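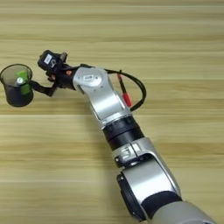 Rauchgrauer Becher mit grünem Inhalt über der hellen Tischplatte

Becher Trona, rauchgrau

Ich gebe es zu, Becher sind bei mir im Shop ein bisschen die heimlichen Lieblinge. Die großen Sachen laufen sowieso, aber über so einen Becher kann ich mich richtig freuen, und der Trona steht bei mir inzwischen in jedem Zimmer (im Bad, auf dem Schreibtisch, in der Küche neben dem Herd ...).

Er ist aus dunkelgrauem, durchscheinendem Kunststoff und läuft leicht konisch zu. Oben fällt mehr Licht durch, da erkennt man gut, was drinsteckt, nach unten hin wirkt er deutlich dunkler. Ich mag das sehr! Bei ganz klaren Bechern sieht man jeden Krümel am Boden, und bei den undurchsichtigen wühle ich ewig herum, bis ich den Radiergummi finde. Kräftige Farben leuchten schön durch, Grün ganz besonders.

Auf die Idee mit dem Rauchgrau hat mich Reiko Yoshida gebracht, die für uns die Serie Berus entworfen hat. Ich wollte eigentlich Weiß. Wir haben ein paar Wochen hin und her geschrieben, dann kam ein Muster, und danach wollte ich kein Weiß mehr. Auf hellem Holz mit ordentlich Maserung macht sich das Grau einfach toll, auf einer dunklen Platte geht es eher ein wenig unter, da würde ich ein helles Tablett drunterstellen.

Wofür ich ihn nehme: Stifte und Lineal, Kochlöffel eher nicht (die langen sind zu kopflastig, da kippt er euch um), Zahnbürsten, Pinsel, Bauklötze vom Neffen, Teebeutel. Trinken geht natürlich auch, dafür ist er schließlich ein Becher. Kaltes und Lauwarmes bitte, kochendes Wasser gehört da nicht hinein.

Die Daten
Höhe: 122 mm
Material: Kunststoff, durchscheinend
Farbe: Rauchgrau
Lieferumfang: 4 Becher, stapelbar
Preis: 26 Euro pro Set
Serie: Berus

Pflege
Mit der Hand spülen, weicher Schwamm, fertig. Ich habe meine ein paar Mal in die Maschine gestellt, oberer Korb, und sie sind heil geblieben, versprechen will ich euch das aber nicht. Scheuermilch lasst bitte weg, die macht die Oberfläche stumpf.

Lieferung
Von der ersten Lieferung im Mai sind fast 700 Sets weg, damit hatte ich überhaupt nicht gerechnet. Nachschub ist da und wird gerade ausgepackt. Wer bis 14 Uhr bestellt, dessen Paket geht noch am selben Tag raus. Einzelne Becher kann ich leider nicht verschicken, auch wenn ihr lieb fragt!

Passt gut dazu
Tablett Oshima, hell, mit flachem Rand
Schubladeneinsatz Pascombe, zwei Breiten

Fragen zu größeren Mengen für Büro oder Kita beantwortet euch Tetsuya Uchida, am besten per Mail über das Kontaktformular. Schreibt gleich die Stückzahl und die Lieferadresse mit rein, dann bekommt ihr das Angebot in einem Rutsch.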